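The drift on the left unit, and where it came from

I have put off writing this up because the fix took ten minutes and the diagnosis took most of January. Agnes Dunbar asked for the notes, so they may as well live on the blog.

For anyone arriving from a search engine: I collect demonstrations of folding and sorting clothes with a pair of hand-held grippers. The recordings go to a small pipeline I call Kekisside, which recovers the trajectory of each gripper and the opening of its fingers, then packs the result for training. The policy trained on that data is Virág. The arm it runs on is not at my place and I only see its logs.

The fault showed up in the logs first. Virág would reach for a sleeve, close, lift and lose it. The grasp position was fine. The commanded finger opening at the end of the close was too wide, consistently, and only on the left side. On T-shirts it got away with it more often than not, which hid the problem. On heavier knitwear the garment slid out during the lift.

My first theory was the policy. I retrained with the same data and a different seed and got the same behavior. My second theory was the arm, and Agnes spent an evening checking finger travel against a set of feeler gauges. It was correct at both ends. That left the data, which I had been avoiding, as I was the one who recorded it.

Kekisside has a plot for finger opening over time. I pulled 100 episodes from the start of the set and 100 from the end. In the early ones, both sides return to the same closed value whenever the fingers meet with nothing between them. In the late ones the right side still does. The left side creeps. It starts each session correct, then the closed value rises a little after every hard pinch and never comes back down.

The tracking itself was not at fault. I rendered the finger positions over the raw video and they lined up. The fingers really were stopping short. So the recorder was telling the truth, and the hardware had changed while I was using it.

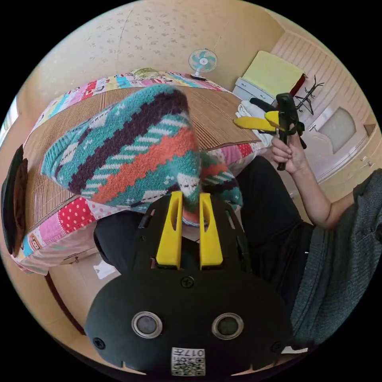 Thick knits are what brought it on. A shirt needs almost no squeeze. A sweater has to be compressed before the fingers have any real hold on it, and then its weight hangs from the tips for the whole lift. I had moved on to winter clothes in the second half of the set, so the load went up at the same point where the plots start to look wrong. I should have checked that correlation on the first day.

With the left unit open on the bench, the cause was plain. The set screw that clamps the finger linkage to its shaft had backed off. Under a hard squeeze the linkage slipped a fraction on the shaft, and the slip was always in the same direction. Restarting a session cleared it because I reseat the fingers by hand before I begin, a habit I picked up early and never wrote down. That habit is also why the fault survived so long. Every check I did was done right after a reseat, with the unit in its best condition.

The repair was to degrease the shaft, file a small flat on it, refit the screw with medium threadlocker and let it cure overnight. I did the same to the right unit while I had the tools out. Its screw was still tight.

The data took more work. Three sessions were bad enough to drop. For the others I considered subtracting the drift, and wrote a script that finds each empty close and shifts the values after it. It works on paper. The trouble is that the slip happens during a pinch and the next empty close may be a long way off, so the script has to guess where the step belongs. I did not want guessed values in the exact signal that was wrong to begin with. I dropped the affected left-side grasps and recorded the sweaters again.

There is a smaller safety point in this. When the arm loses a garment mid-lift, Virág goes back for it quickly, and the retry was not covered by the speed limit that applies to the first approach. Agnes noticed it when her hand was closer to the table than it should have been. No contact, but the limit now applies to every approach, and the retry waits for a button press.

Changes to the recording procedure:

Close both grippers fully on nothing at the start and at the end of each session.
Kekisside compares the two values and rejects the session if they differ by more than 2 percent.
No reseating by hand before the first check.
Witness mark in paint pen across the set screw and the linkage, looked at whenever the battery is changed.

The new sweater recordings pass the check on both sides. Virág is retraining on them now, and the next logs from the arm should include the same cardigan that it dropped all month. I still need to order more threadlocker.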